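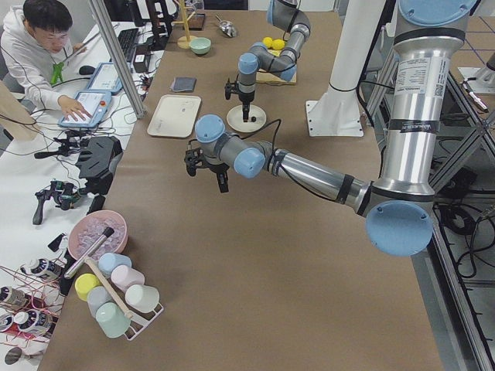
Stelwood 的 Flalholm 口腔门诊开在一栋临街的二层楼里，候诊区在楼下，诊室在楼上。接受 Sunent 采访的是门诊的一位修复科医生，她在这里工作了 11 年，这几年接诊的病人里，夜磨牙的越来越多。采访约在中午十二点半，上午最后一个病人刚走。

她先纠正了一个说法。很多人来的时候说自己“睡觉咬牙，肯定是有虫”，她每次都要解释一遍。

“跟寄生虫没什么关系。小时候家里老人这么讲，大家就记住了。现在比较清楚的是，它和睡眠中的短暂觉醒有关，压力大、喝酒、抽烟、咖啡喝得多，都可能加重。有些药也会，所以我会问病人在吃什么药。”

大部分人并不知道自己磨牙，往往是同住的人听见了声音。也有人没有声音，只是紧咬，这种更难发现。她说有几个线索可以自己留意：早上起来两侧脸发酸，太阳穴疼，牙齿遇冷敏感但查不出龋齿，舌头边缘有一圈齿痕。

“单独哪一条都说明不了问题。舌头有齿痕的人太多了。我要看牙面，看磨下去的地方上下能不能对得上，再摸一摸咬肌。”

磨损到什么程度需要处理，她没有给出统一的标准。年轻人前牙切端有一点平，没有症状，她通常只拍照存档，半年或一年后再比较。如果牙本质已经露出来，或者补过的地方反复崩掉，就要讨论戴咬合垫。

咬合垫是这次采访谈得最多的部分。门诊的咬合垫都在 Sirko 技工室加工，用硬质树脂，后牙区的厚度一般做到 2 毫米。她说病人最常问的问题是，为什么不能在网上买一个泡热水自己咬出来的。

“可以买，我也不拦着。短期用几天，看看自己能不能适应嘴里有个东西，没问题。但那种是软的，有的人咬软的东西反而咬得更起劲，像嚼口香糖一样。而且它的咬合面不平，戴久了可能有个别牙受力特别大。我见过戴了大半年自己买的，后牙咬不上了，来找我调。”

定做的过程要来两次。第一次取模或者口扫，记录上下颌的位置关系。第二次试戴，用咬合纸一点一点调，让两侧后牙同时接触，下巴往前、往两边动的时候没有卡住的地方。调磨花的时间常常比病人想象的长。

“有人躺在那儿问我，是不是做坏了，怎么磨这么久。没有做坏，本来就要磨。这一步省了，后面就麻烦。”

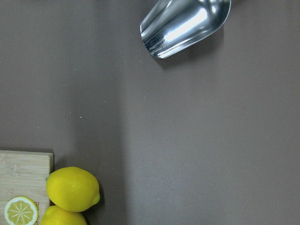 抛光的不锈钢勺

说到戴上以后的感觉，她提醒头几天口水会变多，说话含糊，有的人睡到半夜会无意识地把它摘下来。她让病人先在睡前看书、看电视的时候戴一会儿，再戴着睡。一般一两周能习惯，实在习惯不了的，要回来看看是不是边缘太长或者太紧。

早上摘下来后牙齿会有一点“咬不准”的感觉，几分钟到半小时内消失属于正常。如果到中午还觉得不对，她建议先停戴，打电话约复诊。

清洗方法她讲得很具体。用冷水冲，软毛刷蘸一点洗手液或洗洁精刷，不要用牙膏，牙膏里的摩擦剂会把表面刷毛，毛了以后容易存脏东西。不要用开水烫。每周用清洁片泡一两次，泡完冲干净。白天放在有透气孔的盒子里，盒子也要洗。

“还有一条，别用餐巾纸包着放桌上。每年都有人这样扔掉一副，也有被狗叼走的，狗很喜欢那个东西。”

被问到咬合垫能不能治好磨牙，她回答得很直接：“不能。它保护牙齿，磨的是垫子，不磨牙。有的人戴上以后肌肉酸痛会轻一些，有的人没变化。磨牙这件事本身，目前没有哪种办法能保证去掉。”

她翻过自己这些年的记录，做过咬合垫并且至少回来复查过一次的病人有 200 多位。她不愿意据此算什么有效率，理由是没有回来的人是什么情况，她并不清楚。她能说的是，回来的人里，垫子上几乎都能看到磨痕，有些人的磨痕集中在一侧，这时她会重新调一次。

也有一些人她不会马上给做。打鼾严重、白天总犯困的，她会先建议去做睡眠监测，因为磨牙和睡眠呼吸暂停可能同时存在，某些类型的咬合垫还可能让呼吸的问题更重。关节张口就疼或者张不大的，先查关节。牙周炎没有控制住、牙已经松动的，先治牙周。

“病人有时候不太高兴，觉得我来做个垫子，你让我跑别的科。我理解，但顺序不能反过来。”

孩子磨牙是另一个常见的问题。换牙期的孩子磨牙很普遍，多数会随着年龄减轻。她一般不给乳牙和换牙期的孩子做咬合垫，牙弓还在长，垫子很快就不合适了。她会看一下孩子的鼻子通不通气，扁桃体大不大，有没有张口呼吸，必要时让家长带去看耳鼻喉科。

年纪大的病人要考虑的又不一样。过了 50 岁，很多人嘴里有冠、有桥，也有种植牙。种植牙没有牙周膜，对力量的感觉迟钝一些，咬得过重自己不容易察觉，瓷崩了或者螺丝松了才来。她会在种牙之前就问有没有磨牙的习惯，有的话，修复完成后把咬合垫一起做上。

白天紧咬牙的人也不少，特别是长时间对着电脑的。她给的办法很简单：在屏幕边上贴一张小纸条，看见的时候检查一下上下牙有没有碰在一起。不吃东西、不咽口水的时候，上下牙之间应该留着一点缝，嘴唇闭着，舌头轻轻放在上颚前部。她自己的电脑上也贴了一张，已经卷边了。

费用方面，她请读者直接问门诊前台，因为材料和复诊次数不同，价格有差别。取模前会先出一份报价单，后续调磨在头三个月内不另外收费。

采访结束时是一点一刻。她补充说，复查时请把咬合垫带来，很多人会忘，没有垫子她只能看牙，看不了磨痕，也没法调。预约短信从十一月起会加上这一句。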